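Chapter 7
Reading a Demonstration

Learning objectives

After completing this chapter, students should be able to:
Describe the usual stages of a public robot demonstration.
Distinguish between what a demonstration shows and what a presenter claims.
Prepare written questions before a site visit.
Record observations in a form that another person can check.

7.1 An Open Day at Olamen

Each February, the Olamen training center opens its automation hall to students from nearby colleges. The visit that introduces this chapter took place on a Thursday afternoon and was led by Bhavana Acharya, an instructor at the center. The students had spent the previous weeks studying joints, grippers, and control loops. Few of them had stood beside a working machine.

Visitors were received in the lobby, given a short safety talk, and divided into groups. Roughly 68 students attended over the course of the day. Each group was given a question sheet and told to complete the first half of it before entering the hall. The sheet asked what the students expected to see, how they would judge whether a task had been completed, and what might cause it to fail.

The first stop was a two-arm station used for handling everyday objects. Ms. Acharya asked the group to look at the starting arrangement before any task was announced. She then asked each student to write down how the arms might approach a plastic water bottle, and which nearby objects could get in the way.

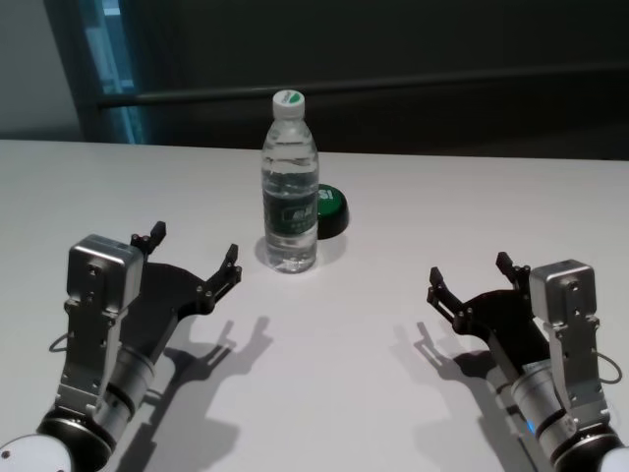
7.2 What the Students Recorded

The answers differed more than the students had expected. Several had written only "pick up the bottle." Others noted that both grippers were open and pointed inward, and that a round green object stood directly behind the bottle. One student asked whether the second object formed part of the task or had simply been placed nearby. Ms. Acharya replied that an observer should not assume either, and the question was added to the sheet.

Students were also asked to consider the bottle itself. A slim, ribbed container filled with water presents different problems from a solid block. It may deform when squeezed, and the liquid inside may shift as it is lifted. Clear plastic can be difficult for a vision system to locate. These points return in Section 7.5, where the choice of test objects is treated in more detail.

7.3 Claims and Evidence

A demonstration is arranged by people who wish it to go well. The operator selects the objects, the lighting, and the starting positions. This is acceptable practice, but it limits what a visitor may conclude. A single successful attempt shows that the task can be done under those conditions. It does not show how often the task succeeds or how the system behaves when an object is moved.

Visitors should therefore ask the following:
How many attempts have been made, and how were failures counted?
Was the motion programmed in advance, learned, or guided by a person?
Which conditions were held constant?
Who resets the table between attempts?

Key terms

Bimanual task: a task that requires two arms, either working together or in turn.
Starting state: the position of all objects and arms before motion begins.
Reset: the return of a work area to its starting state.

Before continuing to Section 7.4, complete Worksheet 7A using a demonstration you have attended in person.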